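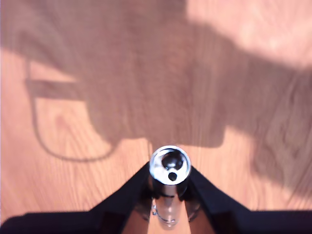

How do I get a dull film off my wood floor without wrecking the finish?

Our living room floor is a light orange-brown and it used to look so nice, but now when the afternoon sun comes in I see streaks everywhere. I mop it with soapy water. What should I be using?

Posted by Bartoš

Less soap! A film like that is usually cleaner that never got rinsed off. Vacuum first, then go over it with a microfiber pad wrung out until it's barely damp (plain water, a few feet at a time, along the grain) and dry it with an old towel as you go. My living room took me 20 minutes. Try a corner behind the couch before you do the whole thing.

Girnent

agree with above, and don't use a steam mop, my sister did and her boards cupped

Illham

Do you know if it's been waxed? If somebody put wax or one of those shine products on it, water won't do much and you'll need a remover made for your finish. I went over mine 3 times before I figured that out, ugh. Also, look at it around 4 pm with the lamps off, you'll see every spot you missed.

Gonen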